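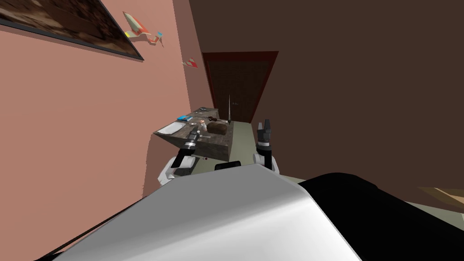

Wooden counter against a pink wall, doorway behind.

Fines and instalments: the new means form at Dunport

From June the court at Dunport will use a revised means form for anyone asked to pay a fine, costs or compensation. The old two-page form goes out of use at the same time. Advisers should clear any stock they hold, as old forms will be returned unprocessed.

The main change is to how income is recorded. The old form asked for a single weekly figure, which caused trouble for people paid monthly, people on shift work and anyone whose benefit payments had deductions taken at source. The new form has separate boxes for amount and interval, and the court office does the conversion. Deductions go in their own column. Please do not net them off first, even where the client's paperwork shows only the net sum.

Housing costs are also split. Rent, service charges and arrears repayments each have a line. Arrears were often left out under the old form, and Roya Mahmoudi's review of last year's files found that this was the most common ground given when a payer later asked for lower instalments. She read 348 files where payments had been missed at least once. In 41 of them no means form could be found at all, and the rate had been set on what was said in the courtroom.

Time limits

A completed form should reach the fines office within 14 days of the hearing. If it does not, the rate announced in court stands and any change has to be asked for by separate application. The period runs from the date of the hearing, whatever date is printed on the notice. Notices have sometimes gone out over a week late, so clients should be told not to wait for one.

Forms may be handed in at the public counter, posted, or sent through the Binulton portal. The portal gives a receipt number straight away and this should be kept on file. Counter staff will stamp a copy if one is brought along, but they have no copying machine for public use.

Changing the rate later

A payer whose circumstances change can still ask for the rate to be looked at again. The request needs a fresh means form and a short statement of what has changed and when. Where the change is an increase in the rate of deductions from benefit, attach the decision letter. Requests received before a payment falls due will be marked on the account, but the payment remains due until a decision is made. Advisers in the Brivitwood area have asked whether a part payment in the meantime counts as a default. It does - though the office will normally deal with the request first before taking any further step.

Two points from Darlene Lachance, who sat on the working group. First, the box for dependants covers anyone the payer supports financially, including adults and people living elsewhere. Second, the form must be signed by the payer. A form signed only by an adviser or relative will be sent back, and the 14 days will not restart.

Translated guidance

Guidance notes in Farsi have been prepared by Niloufar Tabrizi and checked by Touran Pakzad. The notes explain each box but the form itself must be completed in English. Further languages depend on funding, and a decision on this is still awaited.

Training

Negin Ahmadpour will run a session on the form for duty advisers and support workers at the Karimi Centre, starting at 5.30 pm. It will cover worked calculations for irregular income, joint households and payers with more than one account. There are 20 places. Book through the usual training address and give the name of your organisation. Slides will be sent to those who cannot attend.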